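Stories > Makers > Interviews

Print this page | E-mail this to a friend

Hülya Yurt has the kettle on before I've got my coat off, and she's already talking about dye. Specifically about madder, the root that gives her the brick reds she's become known for along our stretch of the coast, and the bucket of it that she's had soaking on the back verandah since the weekend.

"You can't rush it!" she says, delighted. "People come to the workshop wanting a scarf by lunchtime and I have to tell them, sorry, love, the wool's got its own ideas."

She grew up around colour. Her grandmother kept a loom in the front room and a row of jars on the laundry sill (walnut hulls, onion skins, things with no label at all), and Hülya was allowed to stir. She didn't think of it as a trade until much later, after a decade of office work and a redundancy that she describes, cheerfully, as the best present she ever got. The first thing she did with the payout was buy 30 kilos of raw fleece from a grower up the valley. She had nowhere to put it. It lived in the bath.

"We showered at my sister's for a fortnight," she says. "I don't think she's forgiven me."

The business is called Jeltenar, a word she made up on a train and liked the sound of, and it runs out of a converted shopfront in Skatport, two doors along from the bakery. It's a lovely, slightly chaotic place with skeins drying on every hook.

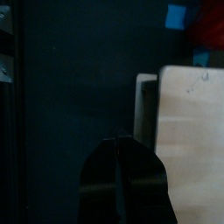
A close look at black against a pale block.

Black, she tells me, is the hardest colour of the lot. A good natural black takes tannin, then iron, then indigo over the top, and it can still come out of the pot looking like wet slate. Her notebooks are full of attempts. She's up to recipe 31 and reckons it's the first one she'd put her name to, though she's still fiddling with how long the yarn sits in the iron bath.

"Too much iron and the fibre goes brittle. Too little and you've made a very nice grey. I've sold a lot of very nice grey."

What struck me, listening to her, was how much of the work is growing things. The madder bed behind the shop was planted from seedlings and has to stay in the ground for three years before the roots are worth digging. She lifted her first harvest in August, on her knees in the mud with a garden fork and a neighbour's teenage son who'd been promised pizza. They got enough for one big vat and a few small ones. She was over the moon.

The weld and the woad are easier, and she's got marigolds everywhere, even in the gutter (that one was an accident). Anything she can't grow she swaps for. A gardener at the Takagi nursery saves her the pruned eucalyptus leaves, which give a soft orange on wool if you simmer them for an afternoon and put up with the smell. I can vouch for the smell.

Her classes now book out months ahead, and nearly 700 people have been through the beginners' day. Some come back as regulars. One retired bus driver has taken over his daughter's garage and dyes nothing but socks.

"They're magnificent socks," says Hülya, and hauls up her trouser leg to show me a pair. 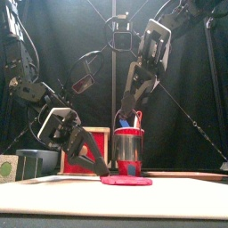 Can a beginner get a proper red on cotton at home?

Start with wool if you can, as cotton is much fussier. If it has to be cotton, scour it well, treat it with tannin and then alum, and keep the madder bath below a simmer so the red doesn't drift to brown.

I ask whether she ever misses the office. She thinks about it for longer than I expected, and then says she misses the stationery cupboard.

Next up is a shared show with the weavers' group, hung in the old Zarix building down by the wharf. She's planning one long wall of reds, arranged from the palest pink of an exhausted vat to the deepest brick. She hasn't started measuring the wall yet. The madder on the verandah needs another couple of days, and she'd like to see what it does first.

We use cookies to remember your preferences and to count visits to our stories. By continuing to read, you agree to our use of cookies.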